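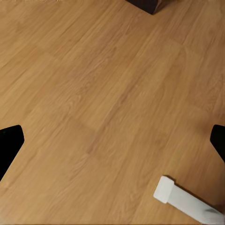 Cakus Upright Floor Washer

Corded washer for sealed wood, laminate, vinyl and tile. £179 including delivery to mainland addresses.

The Cakus washes and dries a hard floor in one pass. Two rollers turn in opposite directions, clean water is fed onto the front one, and a rubber blade lifts the dirty water into a separate tank. It is made for us by Bovmont and replaces the older single-roller model, which we no longer stock. Pads and blades from the old model do not fit.

In the box

Washer body and handle (one screw, key supplied)
Two soft rollers, fitted
Spare front roller
Cleaning brush
Sample bottle of floor soap, 300 ml
Printed guide

Using it

Sweep or vacuum first. Grit gets into the blade and leaves lines on the floor. Fill the front tank with warm water to the mark and add one capful of soap - more than that will foam and stop the suction. Tilt the handle back to start the rollers and walk at an ordinary pace. Stand it upright to stop.

The head lies nearly flat when the handle is lowered, so it will go under most beds and into low corners below a sloping ceiling.

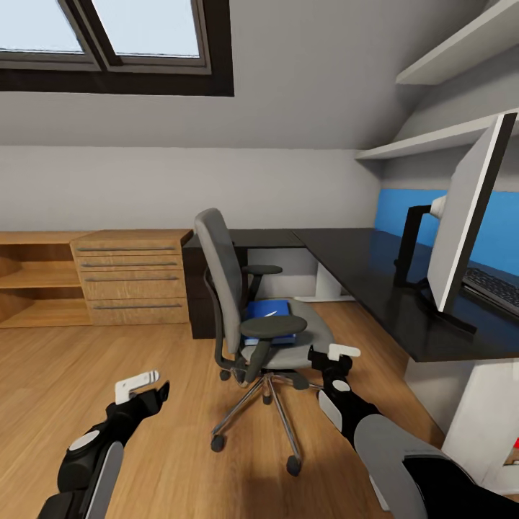 Attic office with a skylight and white wall shelves.

Empty the dirty tank after every use, even if it is only part full. Rinse the rollers under the tap and leave them out of the machine to dry. Left in, they smell after a day or two.

Weight and power

The washer weighs 7 kg with both tanks empty. The cable is long enough for most rooms from a single socket. There is no battery version.

Common questions

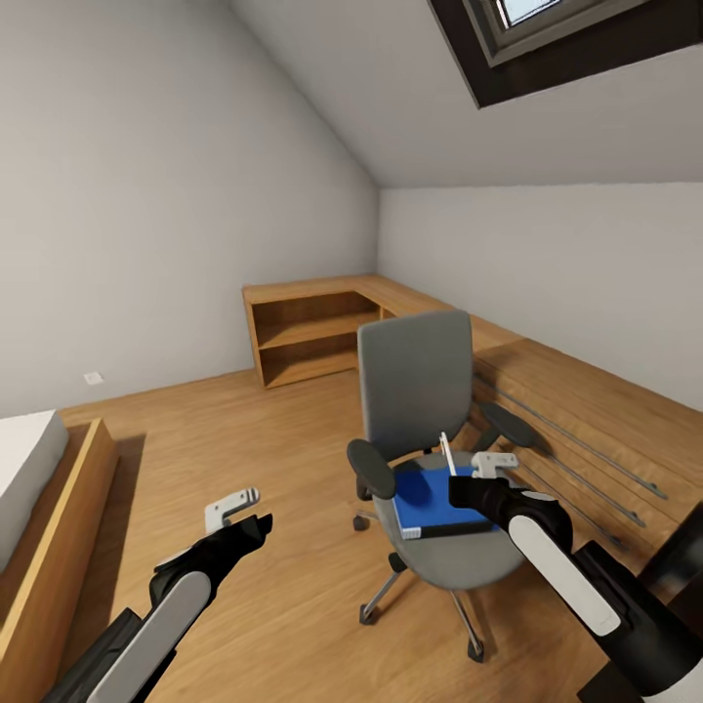

Can I use it on oiled or waxed boards?
We advise against it. The water feed is set for sealed floors and will dull an oiled or waxed finish over time. Use a barely damp mop instead.

Do I have to use your soap?
Any low-foam floor soap will do. Do not use bleach, vinegar or washing-up liquid, all of which damage the rubber blade.

How often do the rollers need changing?
Ours at the Torninville shop gets used every evening after closing and the rollers are changed each December. At home they should last longer. Replace them when the pile stays flat after washing. 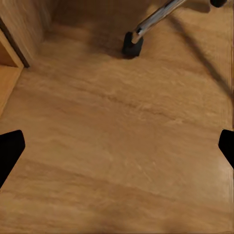 Returns and repairs

Returns are accepted within 30 days, used or unused, as long as the tanks have been emptied. Motor and pump faults are repaired in our own workshop by Jairo Escobar. Please write your order number on the outside of the carton and keep the spare roller at home.

For parts, ask for Socorro Alvarado at the Torninville counter. Blades and rollers are normally on the shelf. Handles have to be ordered from Bovmont.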